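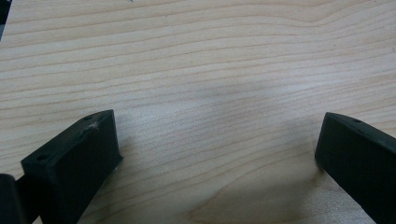
Zulmira Abreu estime que les plateaux clairs doivent rester mats, tels quels, et qu'un vernis brillant gâcherait le veinage. Elle demande que son avis figure au compte rendu avant l'examen des devis.

Réunion du 2021-07-15, atelier Salgado
Présents : Zulmira Abreu, Jaime Carrilho, Simão Gouveia, Lourenço Falcão
Excusé : Rodrigo Moreira

1. Entretien des tables
Jaime Carrilho présente les deux propositions reçues. Celle de Viltero prévoit un ponçage léger et une huile incolore, à 155 euros par table. Celle de Hornitham porte sur un vernis satiné, à 100 euros par table, sans ponçage. Simão Gouveia rappelle que le vernis posé sur les bancs s'est écaillé dès le premier hiver. Lourenço Falcão objecte que l'huile est à refaire tous les ans et que personne n'a été désigné pour cela.
Après discussion, la proposition Viltero est retenue — trois voix pour, une abstention (L. Falcão). Un essai sera fait sur une seule table avant toute commande.

2. Usage courant
Les tables sont nettoyées au chiffon à peine humide. Pas d'éponge abrasive ni de produit à l'alcool. Les pots de colle et les tasses se posent sur les sous-mains. Z. Abreu se charge de l'affichette.
S. Gouveia demande si les serre-joints restent autorisés. Réponse : oui, avec une cale.

3. Sous-mains
Il est convenu d'en acheter 10, en liège. J. Carrilho passe la commande. Le modèle en feutre est écarté, il retient la sciure.

4. Prêt à la salle Kurnosdale
Demande de prêt de deux tables pour le marché de décembre. Accord de principe, sous réserve que le transport se fasse sous couvertures. R. Moreira sera consulté pour la camionnette.

5. Divers
La clé du placard à huiles n'a pas été retrouvée. L. Falcão fait refaire un double.

Séance levée à 21 heures.
Secrétaire de séance : Simão Gouveia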